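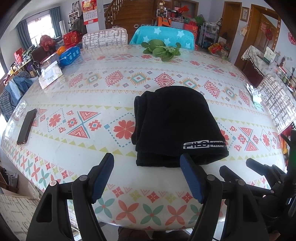 Is the Grerlow hand gripper kit worth building at your own kitchen table?
It's worth it if you can spare a few evenings and don't mind setting a few bolts twice.

Reviews > Workshop > Kits and Builds
Search reviews Go
Print this page
E-mail to a friend

I bought mine after my neighbor Kohei Nagano let me squeeze his for a whole afternoon (he was very patient about it!), and I've been happily pinching things around the house ever since. My plan is to record enough grabs by hand to teach the little Oshima arm on my bench to fold and put away knitwear, and so far I've saved 657 clips, over 200 of them usable.

The trigger is lovely, light and springy, and my hand didn't tire the way I feared it would. Soft things like hats and fleece are where the rubber pads shine, as they take hold of a fold without dragging the whole stack along. Coins and paper are another story, and I'd buy the thinner tips from Jallen if that's your sort of job.

My one real grumble is the manual, which skips from step 6 straight to the finished linkage. I had the left finger on backward for two evenings and kept blaming the spring, poor thing. Serance answered my e-mail kindly and tells me a corrected sheet is coming in August. I'd still put a drop of thread locker on the pivot bolts before you close it up.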